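페네리네 (양팔 로봇)

페네리네(Penerine)는 공유 공방 라닌(Lanine)에서 제작된 탁상 작업용 양팔 로봇이다. 하야시 사치코(Sachiko Hayashi)와 베르카이 세제르(Berkay Sezer)가 설계를 시작했고, 나중에 에르투룰 야즈즈(Ertuğrul Yazıcı)와 쉬크란 얄츤카야(Şükran Yalçınkaya)가 제작에 참여했다. 중고로 구한 팔 두 대를 하나의 몸체에 얹고, 손목과 그리퍼 주변, 배선, 제어 소프트웨어를 공방에서 새로 만들거나 고쳐 쓴 기체다. 판매된 적은 없으며 도면과 작업 일지가 공방 안에서 열람용으로 보관되어 있다.

이름은 공방 회원들이 부품 상자에 붙여 쓰던 별칭에서 왔다. 초기 일지에는 "양팔", "큰 것" 등으로 적혀 있고, 페네리네라는 표기는 두 번째 몸체가 조립된 뒤부터 나온다. 같은 공방에서 만든 외팔 기체 자리에(Jarier)와는 제어 코드 일부를 공유하지만 기계 부품은 호환되지 않는다.

개요

페네리네는 사람이 앉아서 일하는 높이의 탁자 앞에 세워 두고 쓰도록 만들어졌다. 두 팔은 탁자 가까운 쪽 모서리를 넘어 안쪽으로 뻗으며, 작업은 대부분 탁자 가운데에서 이루어진다. 바퀴나 다리로 움직이는 기능은 없고, 자리를 옮길 때는 두 사람이 몸체 아래를 들어야 한다.

설계 목표는 처음부터 좁았다. 하야시가 쓴 첫 설계 메모에는 "한 손이 물건을 잡고 있는 동안 다른 손이 그 물건에 무엇인가를 한다"는 문장과 함께 천 펴기, 봉지 열기, 병뚜껑 돌리기, 펜 뚜껑 빼기가 적혀 있다. 무거운 물건을 나르는 일과 빠른 반복 작업은 목표에서 제외되었다. 이 메모는 이후에도 작업 범위를 정하는 기준으로 쓰였다.

제작 경과

첫 번째 몸체

첫 몸체는 합판 상자에 팔을 하나씩 볼트로 고정한 형태였다. 팔을 뻗은 상태에서 빠르게 멈추면 상자 전체가 비틀렸고, 그리퍼 끝의 위치가 멈출 때마다 조금씩 달라졌다. 세제르는 상자 안쪽에 앵글을 덧대어 보강했으나 좌우 팔이 동시에 움직일 때의 흔들림은 남았다. 소프트웨어로 속도를 낮추는 방법도 써 보았는데, 이 경우 천처럼 늘어지는 물건을 다룰 때 동작이 지나치게 길어졌다.

이 시기의 일지에는 나사 풀림에 관한 기록이 많다. 어깨 쪽 볼트에 나사 고정제를 바른 뒤로 풀림은 줄었지만, 팔을 분해할 때마다 열풍기로 가열해야 하는 불편이 생겼다.

두 번째 몸체

두 번째 몸체는 금속 골조로 다시 짰다. 골조의 절단과 구멍 가공은 지우코프스키(Ziółkowski)라는 소규모 금속 가공소에 맡겼고, 나머지 조립은 라닌의 작업대에서 했다. 첫 납품분은 어깨판의 구멍 간격이 도면과 맞지 않았다. 확인해 보니 도면에 치수가 두 군데 서로 다르게 적혀 있어 공방 쪽이 비용을 부담하고 판을 다시 주문했다.

두 팔이 처음으로 한 몸체에서 함께 움직인 것은 3월 5일이다. 이날의 동작은 양쪽 팔을 접은 자세에서 탁자 위로 뻗고 다시 접는 것이 전부였으며, 그리퍼는 달려 있지 않았다.

그리퍼는 그 뒤에 달렸다. 손가락은 끝으로 갈수록 좁아지는 모양이며, 얇은 천이나 봉지의 가장자리를 집을 수 있도록 끝을 여러 차례 다시 깎았다. 초기의 손가락은 잡는 면이 매끈해서 천이 빠져나가는 일이 잦았다. 야즈즈가 접촉면에 얇은 고무를 붙인 뒤에는 천은 잘 잡혔으나 비닐이 들러붙어 떨어지지 않는 문제가 생겼고, 결국 고무를 손가락 끝의 일부에만 남겼다.

구조

몸체와 팔

몸체는 탁자 모서리보다 낮은 위치에 놓이고, 좌우 팔은 몸체 양옆에서 나온다. 팔의 링크는 은색이고 관절 둘레와 손목은 검은색이다. 관절 일부에는 주름진 검은 띠가 둘러져 있다. 좌우 팔은 같은 규격이나, 오른팔은 중고로 들여올 때부터 손목 관절의 유격이 조금 컸다. 제작진은 이를 고치는 대신 보정값에 반영했고, 정밀하게 맞추어야 하는 동작은 되도록 왼팔이 맡도록 작업을 짰다.

손목

손목 위에는 흰색 상자형 하우징이 얹혀 있다. 하우징은 3D 프린터로 뽑은 것으로, 얄츤카야가 형상을 맡았다. 처음 것은 모서리가 커서 두 손목이 가까워지면 서로 부딪쳤다. 현재 형상은 너비를 줄이고 나사 머리를 안쪽으로 묻은 것이다. 출력물의 적층 방향에 따라 나사 자리가 갈라지는 일이 있어, 일지에는 출력할 때 눕히는 방향이 그림으로 남아 있다.

배선

배선은 제작 과정에서 가장 여러 번 바뀐 부분이다. 팔 안으로 선을 통과시키려던 계획은 관절 속 공간이 모자라 포기했고, 그리퍼로 가는 선은 팔 바깥으로 돌렸다. 선이 짧으면 손목을 돌릴 때 커넥터가 빠지고, 길면 탁자 위의 물건을 쓸고 지나간다. 지금은 팔꿈치와 손목 사이에서 선이 호를 그리도록 여유를 둔다. 커넥터가 빠지는 고장은 줄었지만 없어지지는 않았으며, 하루 작업을 시작하기 전에 손목을 양 끝까지 한 번씩 돌려 보는 절차가 있다.

시점 카메라

머리 위치에는 탁자를 내려다보는 카메라가 있다. 조작자는 이 화면을 보며 팔을 움직이고, 같은 화면이 작업 기록으로 저장된다. 팔이 탁자 가운데로 모이면 손목이 물건을 가리는 경우가 있어 카메라 높이를 두 번 올렸다. 높이를 올리면 작은 물건이 잘 보이지 않으므로 더 올리지는 않았다.

작업대

작업대로는 밝은 색 상판 두 장을 앞뒤로 맞댄 탁자를 쓴다. 상판 사이의 이음새는 탁자를 가로지르며, 얇은 물건을 밀어 옮길 때 걸리는 일이 있다. 제작진은 테이프로 덮는 방안을 검토했으나 테이프 가장자리가 일어나면 더 자주 걸린다고 보아 그대로 두었다. 대신 천을 다루는 동작에서는 물건을 끌지 않고 두 손으로 들어 올려 옮기는 방식을 쓴다. 벽과 가까운 쪽 상판은 병이나 봉지처럼 차례를 기다리는 물건의 자리로 쓰이고, 조작은 주로 로봇에 가까운 쪽에서 한다.

두 손으로 잡는 작업의 기본형은 평평하고 잘 휘는 물건을 좌우에서 잡는 것이다. 격자무늬가 인쇄된 회색 천 패드가 여기에 쓰이는데, 격자가 있으면 천이 얼마나 돌아갔는지를 조작자가 화면에서 읽기 쉽다.

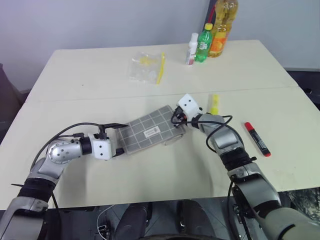 두 팔의 위치는 서로 어떻게 맞추는가?

탁자 위에 고정한 기준점에 양쪽 그리퍼 끝을 차례로 대고, 그때의 관절 값을 읽어 두 팔의 좌표를 같은 원점으로 옮긴다. 기준점은 탁자 안쪽과 양옆에 나누어 둔다. 한곳에서만 맞추면 팔을 멀리 뻗었을 때 오차가 커진다. 몸체를 옮기거나 손목을 분해한 뒤에는 이 과정을 다시 거친다.

제어

원격 조작

페네리네는 스스로 판단하여 움직이는 시간보다 사람이 조작하는 시간이 길다. 조작자는 로봇의 팔을 축소한 모양의 조작기를 양손에 하나씩 잡고, 로봇은 그 자세를 따라간다. 조작기는 세제르가 저가 서보와 출력 부품으로 만들었다. 관절의 순서가 로봇과 같아 익히기는 쉽지만, 로봇이 물건에 닿는 힘이 손에 전해지지 않는다는 한계가 있다. 제작진은 그리퍼 모터의 전류가 높아지면 소리로 알리는 기능을 넣어 이를 일부 보완했다.

조작을 처음 배우는 사람은 대개 손목을 지나치게 돌린다. 라닌의 안내문에는 팔꿈치부터 옮기고 손목은 나중에 맞추라는 설명이 있다. 하야시는 안내문에 이렇게 덧붙였다. "잡기 전에 멈추세요. 잡은 뒤에도 한 번 멈추세요."

기록과 재생

조작 한 번은 관절 값과 카메라 화면, 그리퍼의 열림 정도로 저장된다. 공방이 정리한 목록에 따르면 두 번째 몸체에서 저장된 기록은 1,045건이고, 이 가운데 17건은 시각 정보가 어긋나 쓰지 못하는 것으로 표시되어 있다. 어긋남의 원인은 저장용 컴퓨터가 기록 도중에 시계를 다시 맞춘 데 있었다. 이후에는 기록을 시작하기 전에만 시계를 맞춘다.

저장된 기록을 그대로 재생하면 물건이 같은 자리에 있을 때에만 동작이 이어진다. 천이 조금만 접혀 있어도 손가락이 허공을 집는다. 야즈즈는 저장된 기록으로 간단한 학습 모델을 훈련하여 물건의 위치가 바뀌어도 잡도록 하는 시험을 진행했다. 천 패드에서는 모서리를 찾아가는 동작이 비교적 안정되었고, 투명한 물건에서는 성능이 크게 떨어졌다. 학습에는 공방의 공용 컴퓨터를 썼으며, 다른 회원이 쓰는 낮 시간을 피해 주로 밤에 돌렸다.

충돌 방지

좌우 팔은 작업 공간이 겹친다. 초기 소프트웨어는 탁자 가운데에 가상의 벽을 두고 각 팔이 넘어가지 못하게 했지만, 이렇게 하면 한 손에서 다른 손으로 물건을 넘기는 일이 불가능했다. 현재 방식은 손목과 아래팔을 단순한 원통과 상자로 나타내고 그 사이의 거리가 기준보다 가까워지면 두 팔의 속도를 함께 낮춘다. 밖으로 도는 케이블은 이 계산에 들어 있지 않다. 일지에는 오른손 그리퍼가 왼팔의 선을 걸어 당긴 사례가 적혀 있고, 그때 커넥터 하나를 교체했다.

비상 정지 단추는 조작자 쪽과 탁자 옆에 각각 하나씩 있다. 단추를 누르면 팔이 힘을 잃고 내려앉는 것이 원래의 동작이었으나, 탁자 위의 물건을 누르는 문제가 있어 느린 정지 후 자세를 유지하도록 바꾸었다. 전원이 완전히 끊긴 경우에는 여전히 내려앉는다.

주요 작업

천 다루기

천의 두 모서리를 잡아 펴고, 방향을 돌려 다시 놓는 작업이다. 왼손이 먼저 한쪽 가장자리를 잡고 오른손이 반대쪽 위 모서리를 찾는 순서가 표준으로 쓰인다. 두 손이 지나치게 벌어지면 천이 손가락에서 빠지고, 가까우면 가운데가 처져 탁자에 닿는다. 두꺼운 천은 접힌 부분에서 손가락이 두 겹을 함께 잡는 일이 많아, 공방에서는 얇은 것과 두꺼운 것의 기록을 따로 분류한다.

봉지와 병

지퍼 봉지는 한 손으로 입구 한쪽을 잡고 다른 손으로 반대쪽을 당겨 연다. 투명한 비닐은 카메라 화면에서 가장자리를 찾기 어려우므로 지퍼 부분에 색이 있는 봉지가 선호된다. 병은 몸통을 잡는 동작과 뚜껑을 돌리는 동작이 나뉜다. 그리퍼가 벌어지는 폭에 한계가 있어 큰 병은 손잡이나 목 부분을 잡아야 하고, 내용물이 가득 찬 큰 병은 들어 올리지 않는다.

가늘고 긴 물건

펜이나 막대처럼 가늘고 긴 물건은 잡는 위치가 조금만 달라져도 끝의 위치가 크게 바뀐다. 한 손이 물건의 중간이나 뒤쪽을 잡아 앞으로 내밀고, 다른 손은 손가락을 벌린 채 기다렸다가 끝부분으로 다가간다. 두 팔의 좌표가 잘 맞지 않을 때 가장 먼저 실패하는 작업이기도 하여, 보정이 끝난 뒤의 점검 항목으로 쓰인다.

투명하거나 반투명한 물건은 특히 까다롭다. 밝은 상판 위에서는 윤곽이 배경에 묻히고, 빠르게 움직이면 화면에서 번진다. 얄츤카야는 카메라의 노출 시간을 줄이고 조명을 하나 더하는 방법을 제안했다. 번짐은 줄었으나 상판의 반사가 늘어, 조명은 벽 쪽을 향하게 하여 간접광으로 쓰게 되었다. 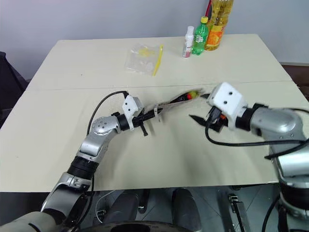
물건을 넘겨받는 손의 접근 속도는 작업마다 따로 정한다. 넘겨주는 쪽을 완전히 멈춘 뒤 받는 쪽만 움직이는 것이 원칙이고, 두 손이 동시에 움직이는 방식은 숙련된 조작자에게만 허용된다. 손가락을 닫는 순서도 정해져 있다. 받는 손이 먼저 닫히고, 조작자가 그리퍼의 전류를 확인한 다음 주는 손이 열린다. 이 순서를 자동으로 강제하는 기능이 한때 있었으나 천을 다룰 때 방해가 되어 선택 사항으로 바뀌었다.

유지 보수

소모가 빠른 부품은 손가락 끝의 고무와 손목 쪽 커넥터이다. 고무는 가장자리부터 말려 올라가며, 말린 고무는 비닐을 끌고 다니므로 눈에 띄면 바로 바꾼다. 접착제는 순간접착제를 쓰다가 떼어 낼 때 손가락 표면이 상하여 양면테이프로 바꾸었다.

관절의 기준 자세는 전원을 켤 때마다 확인한다. 팔을 몸쪽으로 접은 자세에서 관절 표시선이 맞는지를 눈으로 보고, 어긋나 있으면 그날의 기록은 저장하지 않는다. 오른쪽 손목의 유격은 사용이 누적되면서 조금 커진 것으로 추정되나, 같은 조건에서 잰 과거 측정값이 없어 정도는 확인되지 않았다.

고장 기록은 공방의 공용 일지와 별도로 보관된다. 에르투룰 야즈즈와 에르투룰 아테쉬(Ertuğrul Ateş)의 이름이 같아 초기 기록에는 작성자가 구분되지 않은 항목이 있다. 아테쉬는 자리에의 제작자로, 페네리네에서는 통신 기판의 수리만 맡았다. 이후의 기록에는 성을 함께 적는다.

자리에와의 관계

자리에는 페네리네보다 먼저 만들어진 외팔 로봇이다. 두 기체가 공유하는 것은 관절 통신 코드와 기록 형식이다. 페네리네의 기록은 좌우 팔의 자료를 각각 자리에 형식으로 저장한 뒤 묶은 것으로, 한쪽만 떼어 읽을 수 있다. 다만 그리퍼의 열림 정도를 나타내는 방식이 반대여서, 자리에에서는 값이 커지면 닫히고 페네리네에서는 값이 커지면 열린다. 변환하지 않고 재생한 자료로 손가락 하나가 부러진 뒤, 파일 머리말에 기체 이름을 적는 항목이 추가되었다.

한계

페네리네의 손에는 촉각 센서가 없다. 미끄러짐은 카메라 화면이나 전류 변화로만 알 수 있어, 부드러운 물건이 천천히 빠져나가는 경우는 대개 놓친다. 또한 팔이 탁자 안쪽 끝까지 닿기는 하지만 그 위치에서는 손목을 자유롭게 돌릴 수 없다. 벽 쪽에 둔 물건은 먼저 가까운 쪽으로 옮긴 뒤에 다루어야 한다.

몸체 높이가 고정되어 있는 점도 한계로 꼽힌다. 다른 높이의 탁자를 쓰려면 탁자 다리 밑에 받침을 괴어야 하고, 이때마다 보정을 새로 한다. 세제르는 높이 조절 기둥의 도면을 그렸으나 제작되지는 않았다.

같이 보기

자리에 (외팔 로봇)
라닌 공유 공방
원격 조작
양팔 조작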